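Wanley Automation Newsletter
From the hand bench: four fingers and a thumb, or two plain jaws?
6 November 2020

Since June our group at Wanley has been comparing end effectors for the small parts cell, and several readers have asked when we will write something about it. The test is not complete, but there is enough to share, and I prefer to give the numbers now than to wait for a nice final table.

We have two candidates. The first is the Mokgethi hand, which has four jointed fingers and a thumb. The second is the Tramiveo parallel gripper, which most of you know already from the packing line. Both are run from the same controller with the same pick list, and the objects come from the Pumisholm set, 19 pieces in total. It goes from a steel washer up to a full bottle of shampoo. We did not choose the objects ourselves, and I think this is good, as everybody has a habit of choosing objects which his own gripper likes.

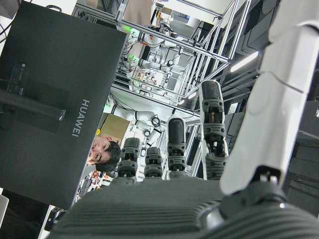

The fingers of the hand are not equal in how much they help us. On the cylinders in the set, the thumb and the longest finger do most of the holding, and the other fingers mainly stop the object from turning. When we reduced the grip force on the short fingers to the lowest setting, the result on cylinders hardly changed. On flat objects it is the opposite. A thin book or a phone case needs all the fingertips to arrive at nearly the same time, and if one of them is early it pushes the object away from the palm. We lost many picks like this in the first weeks, until we added a small delay for each finger in the closing command.

Until now we have done 1305 picks with the hand and the same number with the parallel gripper. The hand failed in 289 of them. I will not print the figure for the parallel gripper yet, because one part of its log was written with the wrong object names and we must first repair it. I can say that it is better on boxes and blocks, worse on soft bags, and that for the washer both of them are quite bad.

Some words on the wrist camera, as this was the question we received most. With the camera so close to the palm, the fingers cover a good part of the view when they close. At the beginning we tried to correct for this in software, by taking away the finger shapes from the picture before the object was searched. It worked on the bench and then it worked much less well after the light in the room was changed. Now we do a more simple thing: the object is located while the hand is still open, the position is kept, and the camera is used again only after lifting, to check if there is something between the fingers. It is less elegant but I can explain it to a new colleague in five minutes. The camera on a fixed post is still on our list, we have only tested it for 2 objects.

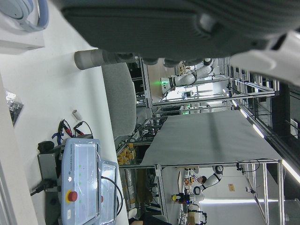
The changing of tools takes more time than we planned for. The mechanical part is fast - a few screws and one connector - but after each change the tool centre point and the payload must be entered again on the pendant. Once we forgot the payload when going from the hand back to the parallel gripper. The arm then believed it was carrying a heavier tool than it really was, and it made protective stops for half a morning before we understood the reason. Now there is one saved installation file for each tool, with the name of the tool in the file name, and the person who changes the tool also loads the file. Please do the same if you borrow the cell from us.

Cables are the other point. The hand has more of them, and they want to go around the wrist when the last joint turns far. We have limited this joint in the program to less than one full turn in each direction, which makes some approaches impossible, mostly the ones from the side near the table edge. If somebody has experience with a cable guide for this kind of hand, I would be glad to hear about it, also about the ones which did not work.

For maintenance there is little to report. One fingertip cover on the hand became smooth and was replaced. The parallel gripper needed nothing except cleaning of the jaws.

What comes next: we repair the log, then we repeat the soft bags with both tools, as the bags in the set were changed for a new type during the summer and the old results cannot be compared. After this the fixed camera will be tested on all the objects. The pick list and the closing delays for each finger are in the shared folder of the group, and you can use them freely. If you find a mistake in them, write to the bench address and please add which version of the list you had.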